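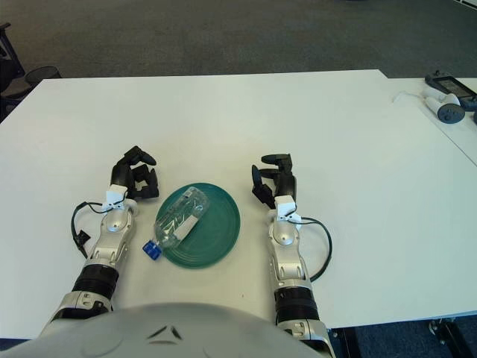
*Figure 1. Bottle on the green plate, with a hand on either side of it.*

# Trial of the Lakach teleoperation kit

Project report, second-year robotics option
Author: Cengiz Karaca

## 1. What the project was for

The department wants a two-armed robot that students can drive themselves in lab classes. Skarkum sells an add-on called the Lakach kit, made up of a wrist unit for each arm, the cabling, and software that turns the movements of a person's hands into movements of the robot's hands. Skarkum lent us one on a trial licence, and my task was to find out whether a student with no training could set it up and do simple table work with it.

I was also asked to compare it on paper with the Pringle package from Grelum, which the department had a quote for. I did not have a Pringle to test, so everything I say about it comes from the quote and the manual.

## 2. Price and what is included

The Lakach kit was quoted to us at £3000 for the hardware, plus £900 a year for the software after the first year. Support is by email. The Pringle costs more at the start and has no yearly fee, but its manual says the wrist parts must be bolted on by the supplier, and we would lose the robot while that was done.

The Lakach parts clip on. I fitted both arms in one afternoon with the printed guide. The guide is clear except for the page on cable routing, where the drawing shows a different arm from ours. I wrote to Skarkum about this and they sent a corrected page on the Tuesday.

## 3. Method

I used one task all the way through: pick a plastic water bottle up off a plate, hold it clear, and put it back on the plate lying down. A bottle on its side is awkward in a useful way. It rolls, the plastic gives when squeezed, and the rim of the plate gets in the way of a low grip.

There were four operators, all students, and two of them had never used a VR controller. Each had a short practice with the arms moving over the table and then went on to the task. I noted whether each try ended with the bottle back on the plate, and anything the operator said about the controls. I reset the bottle by hand between tries and did not mark its position, so the angle varied a little. Marking it would have been better.

## 4. What I found

### 4.1 Moving the arms

All the operators could bring a hand to the plate without help. The arms follow closely at slow speed. If you move quickly there is a lag, and people tend to correct too early and overshoot. The software has a speed limit setting which fixes most of this. It is switched off by default and I think it should be on.

### 4.2 Gripping

Gripping was the weak part. The operator has to judge how far the fingers have closed by looking, as there is no force feedback in this version of the kit. Three of the operators squeezed the bottle out of the hand at least once. The approach that worked best was to come down over the base end with the thumb low and the long fingers kept straight until the last moment.

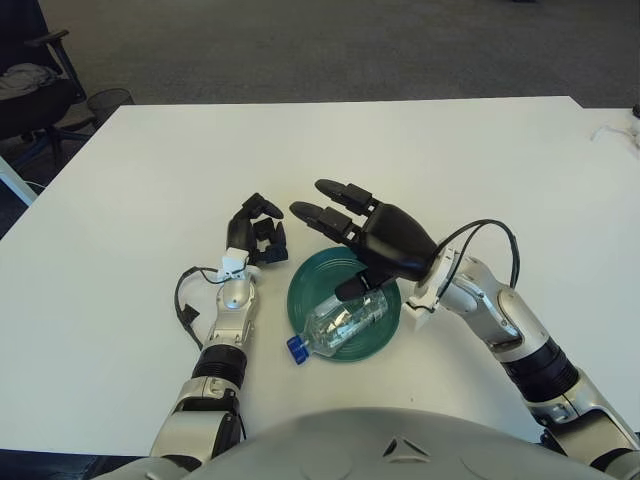 *Figure 2. Right hand over the plate, with its thumb at the upper end of the bottle.*

The left hand was less useful than I expected. Most people parked it beside the plate and worked with the right. One operator used it to steady the cap end and had fewer drops, but found it tiring to think about both hands at once.

### 4.3 Cables

The wrist cables need slack so the hand can turn fully, and the slack has to go somewhere. On our arms it stands out in a loop at each wrist. It did not catch on anything during the trial, but I would not want to work near tall objects without extra clips. The kit comes with too few of these.

### 4.4 Software

Calibration has to be repeated each time the program is opened. It is quick once you know it. The program closed without warning on two occasions, both times while I was changing the hand settings with the arms live. The arms held still when this happened, as the manual says they should.

## 5. Recommendation

I recommend the Lakach for first lab classes, on condition that Skarkum confirms the yearly fee in writing. For work that depends on careful gripping I would wait for a version with force feedback. Skarkum says one is planned but gave no date.

## 6. Still to do

- Repeat the trial with the speed limit on from the start
- Mark the bottle position on the plate
- Try a rigid object, such as a cup
- Ask Grelum for a loan unit
- Order more cable clips before the October classes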